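How to Set Up a Small Item for a Plain Tabletop Photo

You don't need a studio for listing photos. A table, a solid cloth and overhead light will do for mugs, bowls and other small housewares.

1. Pick the cloth
Use one solid color that isn't in the item. Green works well under pale yellow, cream and white. Mine is 56 inches wide and came from Brunero's remnant bin in April.

2. Cover the table
Lay the cloth so it hangs past the front edge. Smooth it from the center out with your palms. Soft folds are fine — sharp creases from storage are not, so iron those first on low.

3. Clean the item
Wipe enamel with a damp cloth and dry it right away. Check the rim and the inside of the handle, where fingerprints stay. Peel off price stickers.

4. Set the light
Keep the main light above the table. If the shadow under the item is hard and dark, raise the light or hang a sheet of tracing paper in front of it.

5. Place the item
Put it near the middle with bare cloth on every side. Turn a mug so the handle points straight out to one side and any printing still shows. The yellow mug has its handle to the right and the small logo on the left. 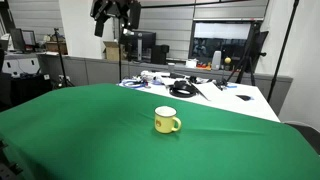
6. Take the pictures
Shoot one from the front, one from slightly above, and one close-up of any chips. Leave extra room at the edges for cropping.

7. Put the cloth away
Roll it on a cardboard tube. Folding it brings the creases back.

Arnaldo Patrício
Updated October 2, 2020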